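Project Report: Loss of Grip and Protective Stops in a Two-Arm Drawer Task

Student team: Ayanda Steyn, Finn Sauerland
Supervisor: Waltraud Weidemann
Laboratory: Ehlers Laboratory, Dirnoron Technical College

1. Purpose of the report

The project team was assigned the task of programming a two-arm workstation to open a drawer, place a small object in it and close it again. During the August test period the right arm entered a protective stop on several attempts. This report sets out the fault, the steps taken to find its cause and the changes made to the program. It also records a safety matter that was raised with the laboratory supervisor.

2. Task and equipment

The task uses two arms mounted at the back of one table, each fitted with a parallel-jaw gripper. The right arm handles the drawer and the left arm handles the object and the tray. Both arms are run from a single control program, named Gollar by the team that wrote it. The same program had been used the previous year for a sorting task and had not been tested on furniture parts.

3. Description of the fault

The program moved the gripper along a straight line when pulling the drawer. The line was taught by hand with the cabinet in its starting position. The cabinet was not fastened to the table. When the pull was not in line with the runners, the cabinet turned slightly, and the gripper then pressed sideways against the drawer. At 12 percent of full speed the sideways force stayed under the limit. At the speed required by the assignment, the arm stopped with a force warning, or the fingers slid off and the arm went on to the end of its path without the drawer.

The second outcome was the more serious one. The program did not check whether the drawer was still held, and it allowed the left arm to begin its move while the right arm was out of position.
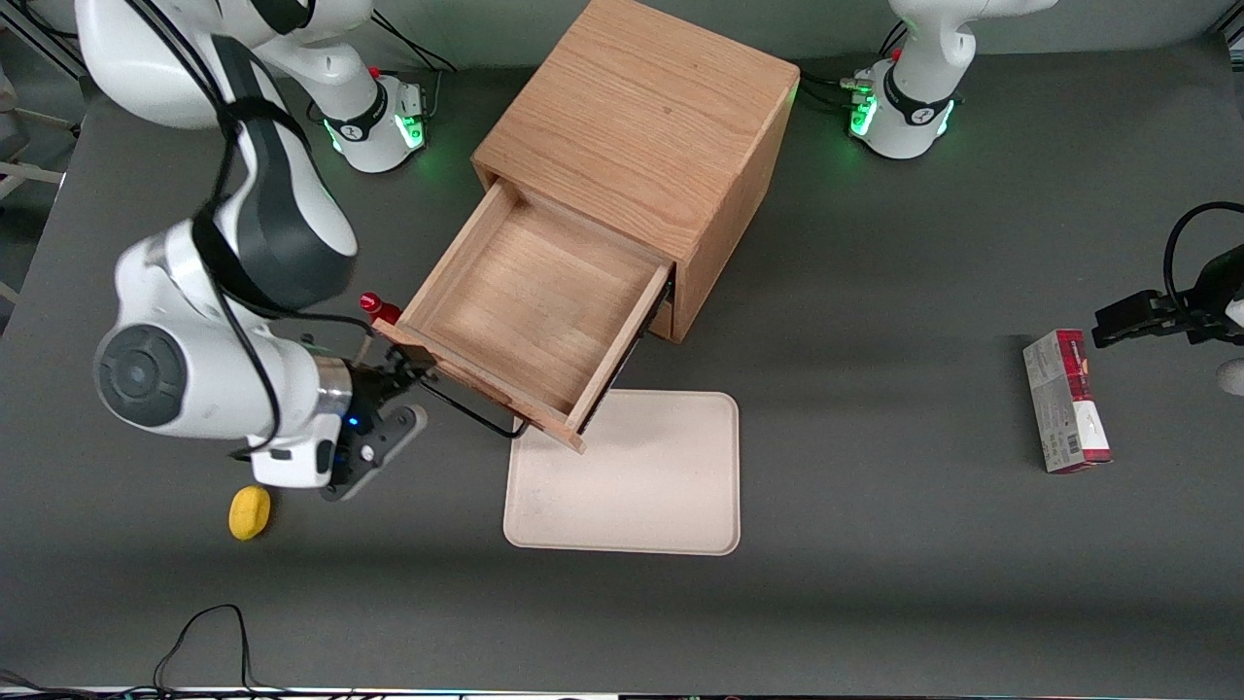

Figure 1. Right arm at the front-left corner of the open drawer, with the tray in front and the left gripper at the right of the table.

4. Investigation

Finn Sauerland reviewed the force records for the failed attempts and found the same pattern in each: a slow rise in sideways force, followed by a sharp drop. Ayanda Steyn repeated the pull with the cabinet clamped. Under this condition no stop occurred, but the drawer could still be missed if the cabinet had been clamped at a slight angle.

Cable routing was examined as a second possible cause. Wolfram Meinecke of the laboratory staff advised that a gripper cable passing beneath the drawer could be caught when the drawer was pushed shut. No damage was found. The team nevertheless treated this as a hazard and suspended closing tests until the cable had been secured along the arm.

5. Corrective measures

The pull was divided into 5 short moves. After each move the program reads the sideways force and adjusts the direction of the next. If the gripper closes further than the thickness of the drawer wall allows, the program records a lost grip and holds both arms. The left arm now waits for a signal from the right arm before leaving its rest position. The wait time was set at 600 milliseconds after the signal.

6. Open points

The revised program has been run only with the present cabinet. Arne Baumgart has asked that it be repeated with a heavier drawer before it is passed to the Istlow group. The force limit was left unchanged at the supervisor's direction. Table 2 of the laboratory safety sheet is to be updated to include the cable check, and the person starting a run is to sign for it.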